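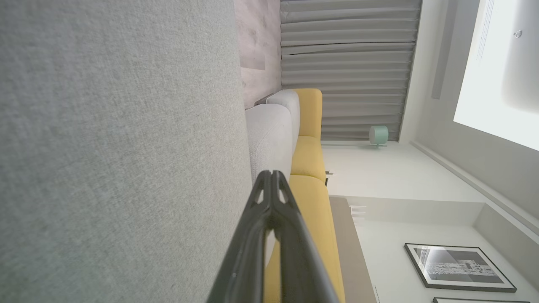
Clilow Home Forum > Living Room > Mustard with gray, are we tired of it yet?

marigoldporch
Posted 2020-07-07

Hi everyone, I've been reading here since December and finally have a question of my own. We have a light gray sofa and I'm very fond of mustard yellow cushions with it, always have been, but my sister-in-law told me over dinner that the whole combination is "done" and I should go for rust or dark green. I have 135 dollars put aside for covers and I'd hate to spend it on something I'll be sick of by winter. What would you do?

tweedle_knits

Oh, keep the mustard! I've had mine for 6 years and it still cheers me up every gray morning (and we get plenty of those in Morkthorpe). If you're worried, buy covers with zippers and keep the inserts you've got, then you can change your mind as often as you like.

backstairs58

I'll be the grump and side with the sister-in-law. Yellow fades, and it fades unevenly if your sofa is anywhere near a window. Mine went a sort of weak tea color on one side. Rust hides that much better.

tweedle_knits

Depends on the cloth though, doesn't it? My cotton ones faded a bit, the wool ones from Babalola haven't at all. They were 58 dollars for the pair, which I grumbled over at the time, I admit.

backstairs58

Fair enough, I bought cheap. Still wouldn't have yellow again.

hultidness_hal

We did a bit of both here in Hultidness. Kept the mustard and added one rust cushion, and they get along nicely. Before you order, send off for swatches and pin them to the sofa for a week, because lamp light turns some mustards quite green. I went through 7 of them and my wife was very patient.

marigoldporch

Thank you all so much, what a kind bunch. I'm going to ask for swatches in wool, mustard and one rust, and see how they look in the evening. Does anyone know if the wool ones can go in the machine, or is it hand wash only?

tweedle_knits

Cool hand wash for mine, and dry them flat on a towel!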